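Shared laundries in apartment blocks should be billed by load, with the tariff posted at the door. Most strata plans still recover the cost through levies, so a household running one wash a month subsidises a household running 70. That is poor metering, and it distorts behaviour: machines are run half full and dryers are left on the longest cycle.

The usual objection is capital cost. A card reader at 2,000 dollars for a room of 4 machines is recovered within 3 years at modest prices. Folding space should stay free of charge. 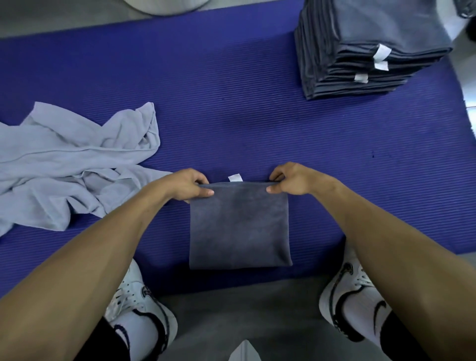
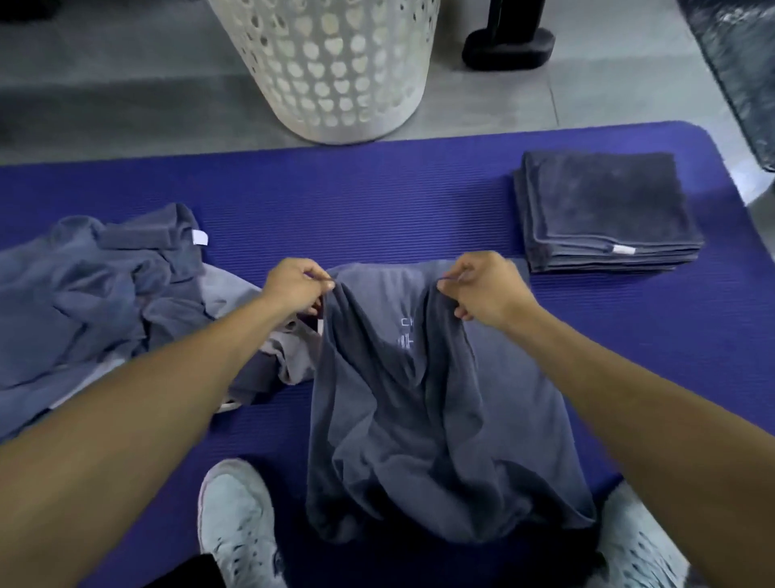

Dryer tariffs need separate treatment. A flat fee rewards overdrying, so the charge should follow the minutes used, and the lint filter should be cleaned at the owners' expense.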